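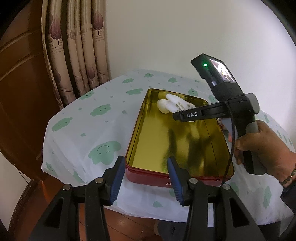 Would it not be simpler to have one person record everything, asked a reader of last term's handout, so that all the examples look alike? Okoth put the same question in the margin of the draft, next to the section on collectors, and it is a fair place to begin. A set recorded by one person in one room is easy to check and easy to learn from. It is also easy to learn the wrong thing from. The model picks up that person's reach, speed and favorite angle of approach, and has no way of knowing that these are habits and the task is something else.

Unit 4. Collecting demonstrations with hand-held grippers

Reading for this unit: the Halterska notes, sections 2 and 4. Bring your task sheet to the lab.

4.1 What counts as an example

For this course, one example (an episode) is a single attempt at a single task, from the moment the gripper starts to move until it is clear of the object. The recording holds the camera view from the gripper, the opening of the fingers and the motion of the tool. If two grippers are used, both streams belong to the same episode and must share a clock. An episode with only one stream is not half an example. Set it aside and record another.

The written instruction is part of the episode too. "Take the glove out of the tin" and "move the glove" are different tasks, even when the hand motion is nearly the same. Write the instruction before recording and do not change it afterward to fit what happened.

4.2 Setting up

Work on an ordinary table in an ordinary room. Patterned tablecloths, curtains and shiny containers are all allowed, and over the whole set we want plenty of them. The inside of a gold-colored tin throws back dark reflections of the hand and the gripper, and a model that has only met matte plastic boxes may treat a reflection as an object.

Before the first episode of a session:

Check that both cameras are recording.
Wipe the finger pads. Grit in the grooves changes the grip.
Run the cable along the handle and leave enough slack for the wrist to turn.
Open and close each gripper fully, once, so that the width reading can be zeroed.

4.3 Soft objects

Gloves, cloths and socks are harder than blocks. They have no fixed shape, and the same object can look quite different from one episode to the next. Do not tidy it into the same pose each time. Pick it up, drop it back in the container and accept how it lands, unless it lands outside.

Grasp at a fold or a fingertip where you can. A grip on the flat middle of a glove often slips, and with white fabric the edge of a fold may be hard to make out on a small screen. Come in slowly over the last stretch. Most collectors move faster than they think, and the frames just before contact are the ones the model needs most.

4.4 Two grippers in a small container

With a shallow tin there is rarely room for both tools at once. Decide which one goes in and which one waits. The waiting gripper should stay open and still – a hand that hovers and drifts ends up in the data as motion with no purpose. In the Sakeck set, 9 episodes had to be dropped for this alone.

If the two grippers touch, stop, mark the episode as a collision and start again. Keep the file. Collisions are used in Unit 7.

4.5 Failed attempts

A dropped object that is picked up again in the same motion is a good episode. Keep it and label it "recovered." An attempt that ends with the object in the wrong place is labeled "failed" and goes in a separate folder. Never put the object right with your bare hand while recording is on.

4.6 Back to the reader's question

Our rule is 4 collectors per task and at least 2 rooms. Denik, the labeling tool used in the lab, will not close a task until both numbers are met. The cost is more uneven data and more time spent on checking. We accept that for training sets. For a first trial of a new task, one collector is enough, and those episodes are left out of the final set.

To hand in

Your task sheet, with the instruction as written before recording.
The session log, including episodes you dropped and why.
One paragraph on the object you found hardest to grasp. Say what you changed between attempts and whether the change shows in the gripper width plot.

Logs are due before the September lab. Late logs can still be checked, but the episodes will not go into the shared set.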